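Tray swap is back at Fleline!

Our Saturday sort-out returned on 12/9/23 and what a cheerful morning it was! The idea is simple: pick a tray, put out a few small things from home that you no longer need, and somebody else gets to enjoy them. We filled 19 trays this time (19!) and the soft things went down especially well – flannels, little towels, cuddly toys, all the bits that gather at the back of a cupboard.

If you're bringing washcloths or plush toys next time, please give them a wash first and fold what will fold.

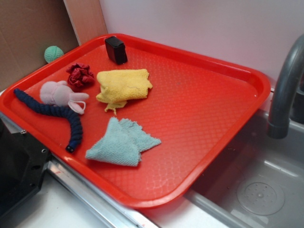
Trays are kept in the Varma kitchen, and you're welcome to borrow up to 2 per household. Doors open at ten, and do bring a bag for your finds!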